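Last updated Mar 5, 2026

# Gripper release fault on the two-arm assembly cell: questions and answers

This page covers the fault on the Narora two-arm cell, where one gripper stayed closed while the other arm started its next move. It is for people who run the cell, load parts or use its logs. If you only work with the recorded data, skip to the section on runs.

## What happened

**What was the fault?**

On run 3465 the cell was told to release the frame with both grippers and back away. The left gripper opened. The right one reported open but was still closed on the pole. The right arm then tried to retract with the part in its grip, and the part was dragged until the operator pressed the stop.

**Was anyone hurt?**

No. The operator was outside the marked area. The part had a scuffed joint and was scrapped.

**Why did the gripper report open when it wasn't?**

The Brosta controller was sending back the last commanded position instead of the measured one. This is a setting. It was switched during the March firmware update and was not checked afterward.

**Why didn't the wrist camera catch it?**

The release check compares the wrist view before and after the open command. With the camera this close to the finger and to dark fabric, there is very little in view that changes when the gripper opens. The check needs an edge of the part to work with, and on this job it often doesn't have one. 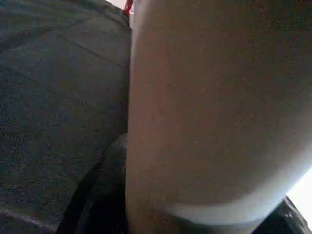 Wrist camera view: pale rounded surface at right, dark gray fabric at left.

## Running the cell

**Can I use the cell now?**

Yes, at reduced speed. The arms are limited to 30 percent until the new release check is signed off. Do not raise the limit from the pendant, even for a dry run.

**What changed in the release step?**

The controller now returns measured finger position. After an open command, each arm waits for that reading to settle before it moves. If either gripper fails to report within five seconds, both arms hold where they are and the cell shows fault 2082.

**What do I do if I see fault 2082?**

1. Stay outside the marked area.
2. Press the stop and wait for both status lights to go red.
3. Look at both grippers. Do not go by the screen.
4. Support the part before anyone opens a gripper by hand. It can tip.
5. Write down the run number and which side was closed.
6. Call the shift lead. Do not clear the fault yourself.

**Why do both arms hold if only one gripper has a problem?**

They are often holding the same piece, with the grippers close together. If one arm lets go or moves off alone, the load goes to the other wrist and the part can swing into it. 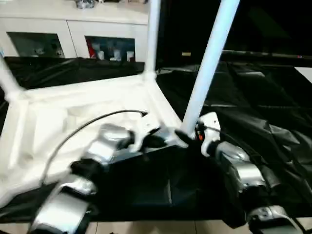 The hold applies to the whole job, including moves where only one arm is carrying. We may relax that later for single-arm steps.

**Does the black cloth have to be on the table?**

For now, yes. The overhead part finder was tuned with it. Keep it clear of the gripper fingers when you load. A fold caught in the fingers can also set off 2082.

**Does this affect the Jomik cell?**

No. It uses a different controller and was not updated. The position setting was checked there and is correct.

## Recorded runs

**Are the earlier runs still good?**

Arm positions and camera video are fine. Gripper position is not reliable for any run made between the firmware update and run 3465. Treat that column as the command, not the result.

**Will the gripper values be corrected?**

No. The measured values were never saved, so they can't be recovered. The runs in the Lapiņa archive will be tagged so you can filter them out.

**When will full speed come back?**

When the new check has passed on every part type we load. There is no date yet.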